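Getting dropped on the last climb of a club race, every single time

Malathi Panicker
Posted Dec 7, 2025

Hi all, I'm in my second season racing B grade with Malo and I've got a problem I can't train my way out of. Our Sunday circuit is a bit over an hour long and finishes with a drag up past the quarry. I sit in fine for the whole race, legs feel good, I even take the odd turn on the front, and then the moment someone attacks at the bottom of that drag I'm gone. This morning I lost 9 places between the quarry gate and the line. Nine!

My one-minute power is decent for the grade, and I've been doing hill repeats since August, so I'm starting to wonder if it's how I'm riding the race. I usually hit the corner before the climb towards the back because I don't love going through it in a crowd (there's a drain cover and I've seen people come down there). My partner says I should just go earlier. My coach at work, who is a runner, says eat more. Any ideas? I'm 6 races off the end of the series and I'd love one top ten before it's done.

Herman Wijaya
I raced that circuit for years and I'd bet good money it's the corner. If you come out of it at the back, you've got to sprint to close the gap the riders in front of you leave, and then the attack goes while you're still puffing from that. You've done two efforts and the winner has done one. Your hill repeats won't fix it because you start each of those fresh.

What worked for me was moving up on the flat bit along the drainage channel, well before anybody's thinking about the finish. Go up the left side, there's usually shelter there in a southerly, and tuck in around sixth or eighth wheel. You'll drift back a few spots before the corner no matter what you do, everyone does, so start higher than you think you need to. Then take the corner wide of the drain cover and keep pedalling out of it.
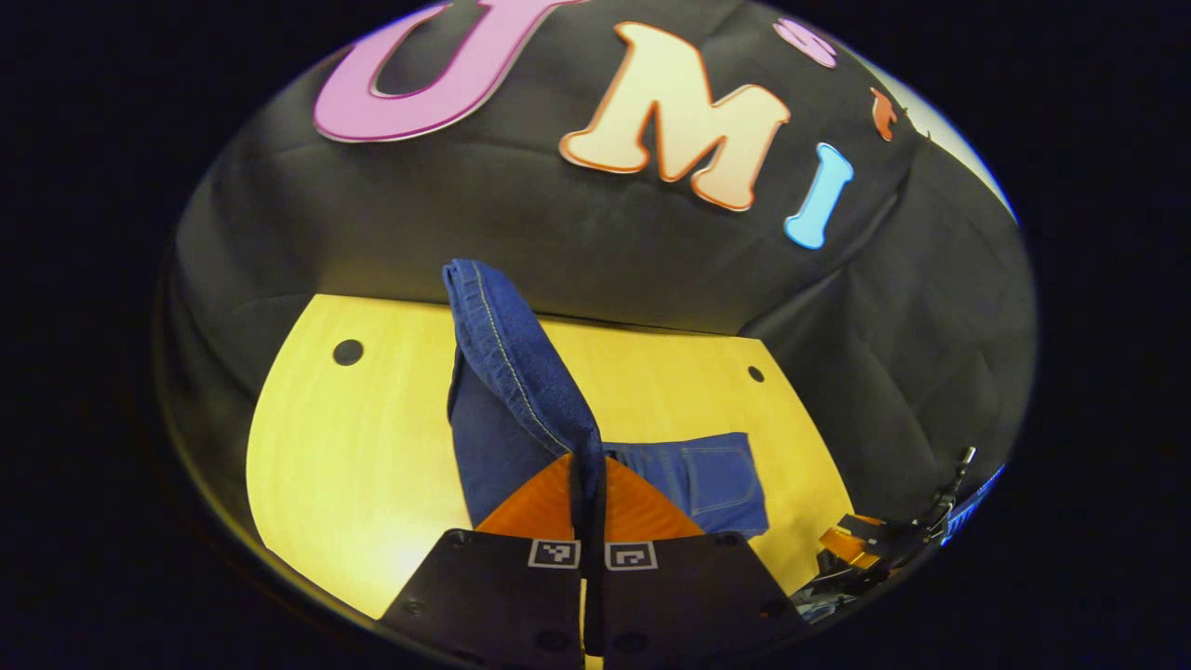
The other bit is gears. I used to see loads of people arrive at the bottom in the big ring, panic when it kicked up and shift under full load. Go down 2 cogs before the corner and you can just spin up to whoever's jumped. And don't chase the first attack yourself! Someone strong will always do it for you in B grade, usually a bloke who's already won twice and can't help himself. Follow his wheel as far as you can and only come out of the saddle once you're past the second bend.

If you want something to practise midweek, do a hard 20 seconds, roll for ten, then straight into two minutes as hard as you can hold. Horrible, but it feels a lot more like the race than steady repeats do.

Rosalía Peñalver
eat more is not bad advice tbh. I was going out on a coffee and half a banana and wondering why I had nothing at the end. Gel 20 min before the finish sorted me out

Maximiliano Bustamante
What wheels are you on? I got a set of Cevells second-hand and went from getting dropped to finishing in the bunch. Might have been the tyres though, my old ones were pumped up to 100 psi and I bounced all over the place on that chipseal.

Malathi Panicker
Thanks everyone! Herman, that makes a horrible amount of sense, I'm always closing a gap out of that corner and I'd never counted it as an effort. Going to try the left side next race. Maximiliano, just the stock wheels, and they're staying until I've paid off the bike. Rosalía, I'll bring a gel.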